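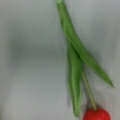 I've been running the Plukik stem cell long enough now to have worn out a fair few of its parts, and since I also end up sending most of those parts out to other people, it made sense to put everything on one page. So this covers the tip and pad kit for the Ultach two-finger gripper, how I fit it, and what I do to keep the cell picking thin, awkward things without dropping them.

If you've only ever picked blocks, stems are a bit of a shock! A block gives you a nice flat face to close on. A stem rolls, and the leaves get between the fingers before you've even got near it. Most of the complaints I hear about the gripper come down to tired tips or a pad that's been put on slightly crooked, and both are easy to sort out at the bench.

## What's in the kit

- a pair of orange rubber tips
- a pair of black pads, self-adhesive
- four finger screws (you'll lose one, I always do)
- a small hex key
- a strip of cleaning cloth

The kit fits the Ultach long fingers only. The short ones have a different pad recess and you want the Zavala kit for those. Please check before ordering, as I can't take pads back once the film is off.

## Fitting the tips and pads

Park the arm with the wrist somewhere you can reach both fingers comfortably, open the gripper fully and switch off at the controller. I don't trust the software stop for this job, and neither should you.

Peel the old pads from the base end. They come away in one piece if you go slowly - if you tug, you'll spend the next half hour rubbing glue off with your thumb. Wipe the finger down, let it dry properly, then lay the new pad in starting at the tip and press along it. The rubber tip goes on last. It should feel tight. A tip you can twist with two fingers is either worn or not pushed home.

Then close the gripper on a sheet of paper and try to pull it out at the tip, the middle and the base. If it slides at one end, the fingers aren't meeting evenly, so slacken the screws, close them on the paper again and nip them up while it's shut. Chie Kawaguchi showed me that one and I've done it her way ever since.

## Looking after the cell

I check the tips every 2000 picks and replace both at 4000, even if one still looks all right. A new tip against an old one pulls the stem sideways, and you'll go round in circles blaming the camera.

Every 14 days I wipe the table, go over the rails for grit and follow the cable by hand from the wrist down, feeling for stiff spots. It's dull and it takes no time at all. Cups get a wipe as well, inside and out, mainly because greasy fingerprints end up on the pads.

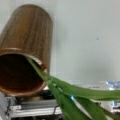 **Do I need to teach the position again after changing the tips?**

Only the closing height, as long as you haven't slackened the finger screws. New tips can sit a touch longer than worn ones, so bring the arm down slowly over the bare table and reset your lowest point there. If the screws have been out, run the full finger calibration before you go anywhere near a cup.

## When it starts dropping things

My usual order goes like this:

1. Clean the pads. Dust from artificial leaves is surprisingly slippery, and a dry cloth is enough.
2. Do the paper test again at all three places.
3. Look at the wrist bracket. If there's any play, tighten it before you touch a single setting, or you'll be tuning around a loose bolt (I lost a whole afternoon to this and I'm still cross).
4. Lower the closing speed. Quick fingers bat a stem away before they've gripped it.
5. Raise the grip force, but only a little at a time.

If the stem is held well but misses the cup, that's a different problem, and it's usually the cup. Somebody has wiped the table and put it back a finger's width out. I stuck a ring of thin tape under mine and it's been much calmer since.
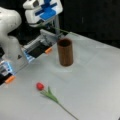
## Ordering and stock

The kits are packed here and go out in a plain padded envelope. The July 2018 batch has a slightly firmer pad than the one before it, so please don't mix old and new on the same gripper. If you've got one odd pad left over, keep it for testing.

Fingers, brackets and screws on their own come from Drondberg, and I can add them to an order if you tell me which length you're running. Spare wrist cables I don't keep, but I'm happy to say which one I use if you get in touch.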